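The Sweater Drawer, and Other Things I Put Off

August 2018

It is far too hot to be thinking about wool, I know. But every summer, right when the fan is on high and I'm eating popsicles for lunch, I get the urge to pull out all the knits and see what the year did to them. My grandmother did hers in May, which is the sensible time. I have never once managed May.
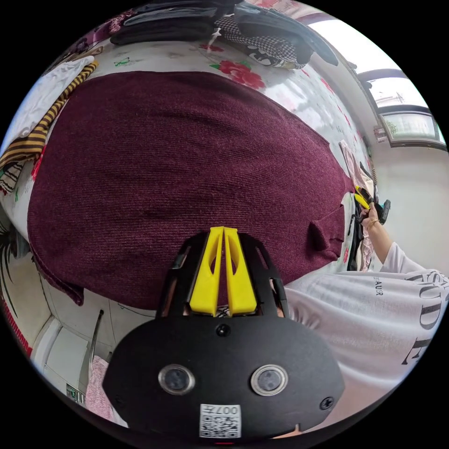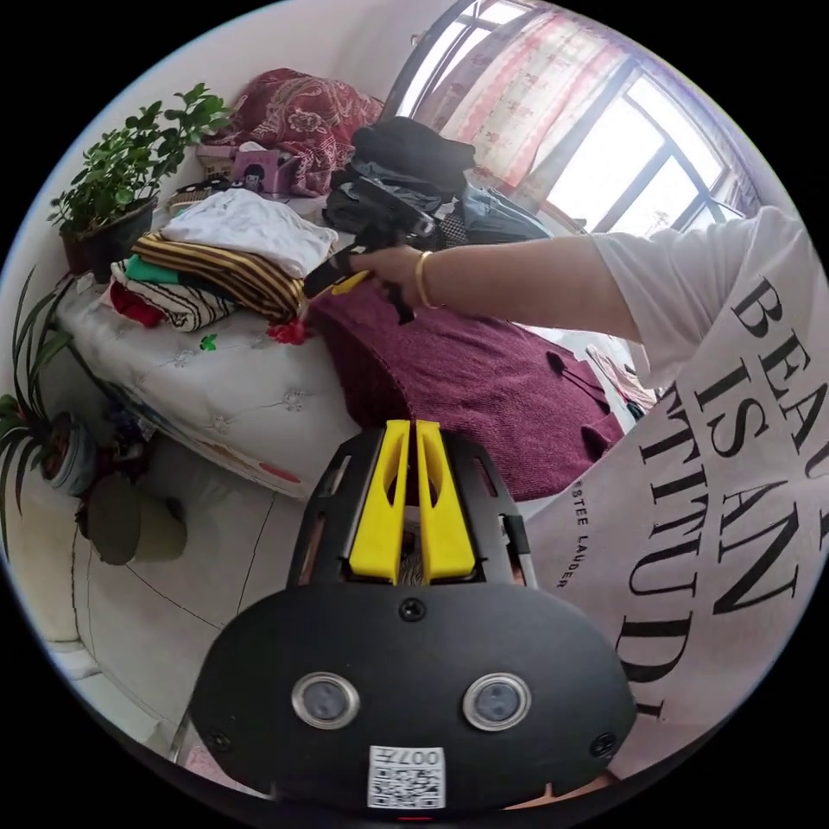

The big maroon one spread out on the bed in the first photo, and the bedroom in all its clutter in the second.

I learned to knit from Halima Okoth, who lived downstairs from me in my first apartment on Evside and who let me sit on her couch every evening of a very lonely winter. She was patient about it up to a point. If I dropped a stitch she would hold out her hand without looking away from the TV, fix it, and hand it back. I still can't pick up a dropped stitch as fast as she could, and I still hear her sigh when I try!

My first real project was a scarf that got wider and wider until it was more of a shawl (Thabiso called it the sail, and wore it anyway, bless him). After that I got brave and ordered a cone of gray yarn, 800 yards of it, for a cardigan I'd seen in a library book. The pattern wanted 108 stitches for the back. I cast on 162, on account of reading the line for the wrong size, and didn't notice until I had knitted clear up to the armholes. I cried a little, and then I ripped it all out and wound it back up while listening to a ball game. It's funny what you remember. I couldn't tell you who was playing, but I can still feel that crinkly yarn going around my hand.

Anyway, back to putting things away. I've tried the cedar blocks and I've tried the lavender bags, and what I mostly do now is wash everything, dry it flat on a towel for as long as it takes, and fold it into old pillowcases. Cotton ones — the plastic bins made everything smell like a pool toy. Cheng-en swears by the freezer for moths, three days in a sealed bag, but our freezer is full of soup and I'm not giving up the soup.

I do have one question for those of you who mend. There's a green vest of mine with a thin place at the elbow of the shirt I always wear under it, and I'd like to patch that shirt with something knitted. Would it pull? Sunil thinks it would. I may try it on an old one first and let you know how it goes.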